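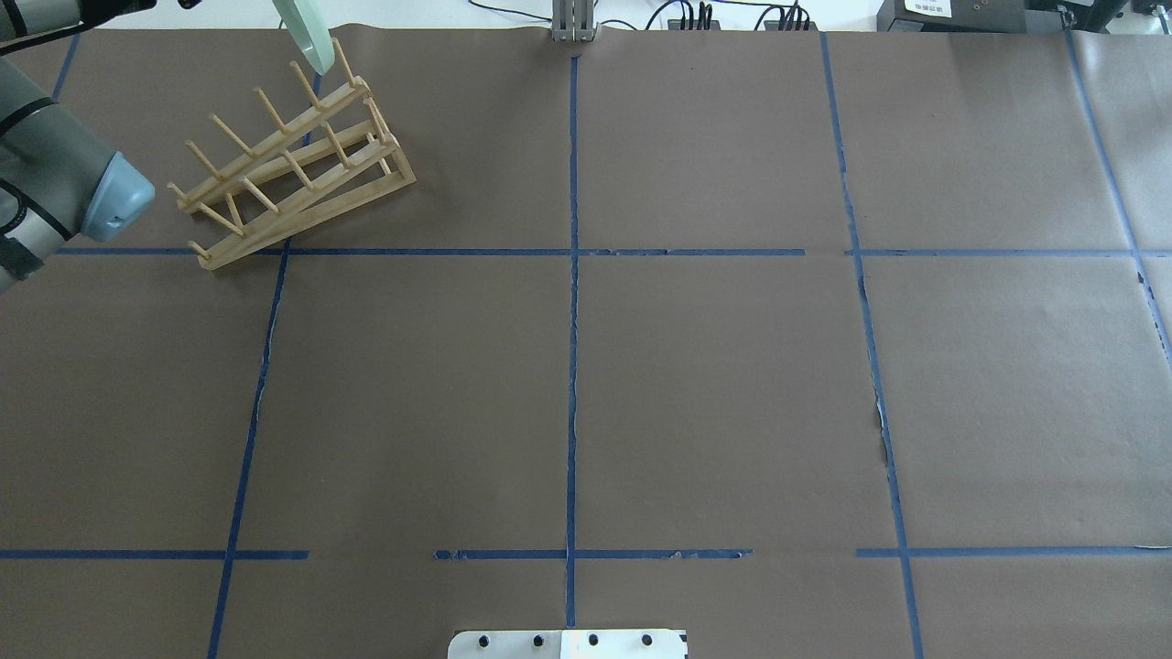 4. Racks, Counters and the Habits Around Them

4.1 The rack as a piece of kitchen furniture

We came to the dish rack rather slowly. When the Umel study was first planned, we meant to write about washing up as a whole, from the clearing of the table to the closing of the cupboard, and the rack was going to get a paragraph somewhere in the middle. Then we began visiting the 37 households that had kindly agreed to put up with us, and we kept finding ourselves standing at the same spot in every kitchen, talking about the same object. People had a great deal to say about their racks. They told us where they had bought them, which relative had disapproved, what had happened to the one before, and why the large pot never goes on the left. By the second round of visits we had given the rack its own page in the notebook, and by April it had become the subject of this section.

Most earlier writing on the kitchen treats drying as a pause, a stretch of time in which the dishes look after themselves and the person goes off to do something else. There is some sense in this, and several of our participants described it in just those words. But a rack that stands on the counter all day is also furniture. It takes up room, it has a front and a back, and other things have to be arranged around it (the kettle, the bread, the mail, the child's lunch box that should have gone into the bag). One woman, who lives with her two grown sons in a narrow kitchen above a bakery, told us that she had moved her toaster four times and her rack not once. We have thought about that remark often.

4.2 The wooden peg rack

The households owned racks of many kinds, in wire, plastic and wood, along with folding mats and, in one home, an old oven shelf laid across a roasting tin. For the sorting sessions we wanted something plainer that would be new to most of the people taking part, and we settled on a wooden peg rack, shown in Figure 2. It is made of pale, unfinished wood. Two long rails form the base, a pair of slanted rails rise above them, and short cross pieces tie the whole together, so that from the end it has the look of a small ladder leaned into a triangle. Thin round pegs stand out from the rails at regular intervals, and a plate is meant to stand upright in the slot between one peg and the next.

We are fond of this design, and we should admit as much, as it may color what follows. A peg rack is easy to read. You can see at a glance where a plate is supposed to go, and you can see it from the other side of the room while carrying four of them. What it leaves open is everything else. A mug has no obvious place on it. Neither does a colander, or a lid, or the sort of deep bowl that is too wide to stand and too heavy to perch. Much of our interest lies in what people do with these awkward things once the plates have been dealt with.

The sorting table was covered with brown kraft paper and marked off into a grid with strips of blue painter's tape. The grid let us write down where a rack had been put and which way it was facing without having to measure anything, and the paper could be changed when it grew tired. We had worried that the tape would make people stiff, and that they would line everything up with it as if they were filling in a form. A few did. A good many more set the rack down at a slant and never gave the lines another thought, which we found rather cheering. In Figure 2, too, the rack lies diagonally, with its lower-left end just over one of the tape lines.

4.3 Sessions and diaries

Each session lasted 20 minutes and was led by Nazma Munasinghe, who also made most of the home visits and was therefore a familiar face to nearly all of the participants. She asked people to bring a few dishes of their own, wrapped in a towel, and to load them in with the plates and bowls we supplied. This was a small request that turned out to matter a good deal. People handled their own dishes differently. They put them in first, or they put them in last and on top, and they talked while they were doing it, about weddings and yard sales and a casserole dish that had survived two moves and a flood in the basement. Our own plates went in without a word.

Between sessions the households kept a drying diary, a single sheet taped to the inside of a cupboard door, on which anybody in the home could write what was on the rack and what they had done about it. We had hoped for a line or two a week from each kitchen and received 400 entries in all, some of them only a word long ("full," "full," "still full"), and some running over onto the back of the sheet. Tahsin Cassim read every one of them and did the first sorting into themes, using the approach to household notes set out by Todorova, with its advice to keep the spelling and the grumbling exactly as they were written. We have followed that advice in the passages quoted here.

4.4 Which way the rack faces

The direction of a rack is decided once and then forgotten, or so we were told. Asked in an interview why the rack stood as it did, people would look at it with some surprise and say that it had always been that way. The diaries tell a livelier story. Racks are turned to let a cupboard open, turned back when company comes, pushed toward the window in warm weather, and dragged close to the sink by whoever in the house has the shortest arms. In one home the rack faced the wall on the mornings the father washed and faced the room in the evenings, when his daughter took over, and neither of them had noticed until the diary made it plain.

Peg racks make this more noticeable than wire baskets do. The pegs point somewhere. A basket looks much the same from any side, but a row of pegs leaning one way invites the hand from the other, and a person who comes at it from the wrong side has to reach over and tip the plate back toward themselves. In the sessions, left-handed participants tended to turn the rack before loading anything at all, often while still chatting about the drive over. Right-handed participants more often began to load, stopped after a plate or two, and moved themselves a step along the table. We would not want to build too much on this. It is a pattern from a modest group of people in one town, and several of them were related to one another.

4.5 Filling, overfilling and the last bowl

Nearly everyone began with the large plates. Small plates came next, then bowls, which were leaned against the pegs at whatever angle they would accept, and then came a pause in which the person stepped back and looked over what was left. We came to think of this pause as the real middle of the task. Before it, the rack was doing the deciding. After it, people had to make up their own arrangement, and here the households parted company quite sharply. Some began a second area beside the rack, on a folded towel, and were quite content with it. Others regarded the towel as a kind of defeat and would go on adding to the rack until the whole thing had become, as one diary put it, "a sculpture nobody is allowed to breathe near."

The overfilled rack was the commonest source of friction in the diaries, well ahead of greasy pans and missing lids. "Who put the blender on top of MY mug," reads one entry, with the reply underneath in different ink: "there was nowhere else." What interested us was how seldom anyone proposed putting things away. The dry dishes at the bottom of the pile were treated as though they belonged there, and in several kitchens the same two or three plates seemed to travel only between the rack and the table, while their brothers and sisters sat in the cupboard from one month to the next. A retired bus driver explained to us, very patiently, that this was simply the most sensible way to own plates.

The smaller Odano study of shared student kitchens reported something similar, although there the rack filled up with items that had no clear owner, and emptying it was felt to be a favor done for strangers. In our family homes the owner was generally known, and the favor was noticed. "Thank you to whoever did the rack," says an entry near the end of one sheet. Below it, three people have each written their initials.

4.6 Wood, water and looking after things

A few words are needed about the material. Participants were divided over bare wood in a way that we had not expected. Those who had grown up with it liked the softer sound of a plate going in, and said so. Those who had not were uneasy about leaving wet things against it, and some wiped the rails with a cloth before they began, as they might have done at a friend's house. One man who had bought a Zumero rack in bamboo kept it upright on its end between meals so that it could air, and had taught his grandchildren to do the same. His diary contains more entries about the rack itself than about anything placed on it, and we return to it in Section 5, where we take up the question of who in a household is felt to be in charge of the counter.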